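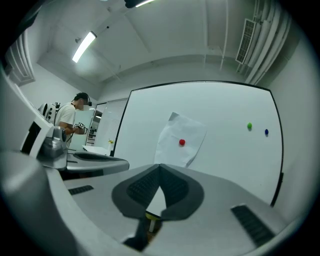
*Ribbed black rubber, with a small pale cylinder down in the gap.*

I've been promising a page on rubber for ages, so let's do it. My kitchen drawer and my workbench have almost nothing in common except that both are full of bits of rubber I refuse to throw out, and I use them every single day. These tips are in no order at all. I wrote them down as I ran into them over January.

## Stuck lids

Wide rubber bands first. The thick ones that come on broccoli are the best kind, and I keep mine on the handle of the pantry door so they don't end up knotted in the junk drawer. Stretch one around the lid, dry your hands (really dry them, a damp palm ruins the whole thing), and turn. If it still won't budge, run the lid under hot tap water for a minute, dry it off again and have another go.

For little caps, like vanilla extract or nail polish, a band is too bulky. I cut a square out of an old dish glove and wrap that over the top instead. One pair of gloves gave me so many squares that I'm still working through them!

And please wipe the threads before you put a sticky lid back on. Honey, molasses, maple syrup, jam — a warm wet cloth around the rim and the inside of the lid, and you won't be wrestling with it next week.

## Cutting boards that wander

A damp paper towel under the board works fine, and I did it that way for years. Now I use a piece of rubber shelf liner cut a little smaller than the board, so it doesn't peek out and collect onion juice. Wash it with dish soap when it stops gripping. Nine times out of ten it's just greasy. Hang it over the faucet to dry and don't put it away folded, or it gets a crease that never comes out.

Same liner, other places I've used it:

- under the mixing bowl when I need one hand for the whisk and one for the oil
- in the bottom of the toolbox drawers, so the sockets stay where I put them
- under the sewing machine pedal (it used to creep all the way to the wall)
- between nonstick pans in the cupboard

## Holding small round things

This is the one I get asked about most. Dowels, pens, lengths of tube, candle ends, anything short and round wants to spin or shoot across the room the second you press on it. Bare metal jaws will chew it up, too.

What works for me is something with ribs on both sides and a V shape for the round part to sit in. You can buy soft vise jaws like that, or make a pair out of scrap wood and a bit of ribbed rubber mat. Cut a shallow V down the middle of each block, glue the rubber in, and leave it overnight under a heavy book. I used contact cement. Wood glue let go on me after a couple of weeks.

Go gently when you tighten. A snug hold is plenty for sanding or gluing, and you can always give it another quarter turn. If you're sawing, put the cut as close to the jaws as you dare, otherwise the end flaps around and tears.

For tiny jobs at the kitchen table I wrap a fat rubber band around each jaw of a regular pair of pliers. It looks silly and it has saved a lot of chrome finish. A band wound around just the handles will also hold the pliers closed, so you've got a little clamp that sits there while the glue sets.

## Faucet washers and jar seals

Keep a small tub of assorted washers. I know, you'll think you don't need it, and then the bathroom tap will start dripping at 10 at night. When you take an old washer out, bring it along to the hardware store and match it against a new one. I tried going by memory once and drove back there twice in one afternoon.

Seals on canisters and lunch containers smell after a while. Pull the ring out, soak it in warm water with a spoonful of baking soda, rinse, and let it dry all the way before it goes back in its groove. Tomato sauce stains I've given up on. A sunny windowsill fades them a bit.

Those flip-top jars with the orange rings are sold with spare rings in some stores, so buy a packet when you see them. Once a ring has little cracks when you bend it, it's done.

## Looking after the stuff

Rubber hates sun, oil and heat. My bands used to live on a hook over the stove, and they went gummy and stuck to the paint. Now they're in a cookie tin at the back of a cool cupboard. I've heard of people dusting them with cornstarch. I tried it, it does seem to help, and it also gets all over the tin.

Mats and pads with ridges fill up with crumbs or sawdust and then stop gripping. An old toothbrush along the grooves (with the grooves, not across) and a drop of dish soap brings them right back. Skip the solvent. I used paint thinner on a bench pad once and it swelled up like bread dough.

If a pad has gone hard and shiny, rub it lightly with fine sandpaper before you give up on it. I got another whole winter out of my bench mat that way, and it's still out there under the grinder.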